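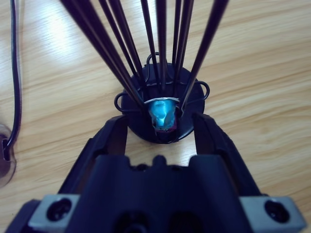
A blue piece in the round black holder, with the gripper fingers at either side of the base. Open day at Olletti, 5/9/26.

Olletti opened its automation shop to visitors this spring, and I went along with a group of 19. The building is on Alvarado, behind the bus yard. Parking is on the street and there isn't much of it.

We started in the front hall with coffee and a short talk, then split into groups of five. Ours went to the handling room first. The arm there was working at a light wooden table, picking small items out of holders that are awkward to reach into. The one in my photo has long black rods fanning up out of it and thin wire loops around the rim, with the shiny blue piece down among them. The gripper has to come in low and stay clear of the rods.

The operator ran it at half speed for us. On the first try the arm stopped short and had to be sent back to its start position. The second try went through. I asked how many runs they do before changing a setup, and the answer was 50.

Next door was Timer, the scheduling program they use to line up jobs overnight. It was mostly a screen with colored bars -- useful, I'm sure, but hard to follow from the back of the group. The Curkska packing line was down for a belt change, so we only walked past it.

The tour took longer than planned and we were out by 4. Admission was free. Wear closed shoes, as they do check at the door. Another open day is set for July, and sign-up is at the front desk or by phone.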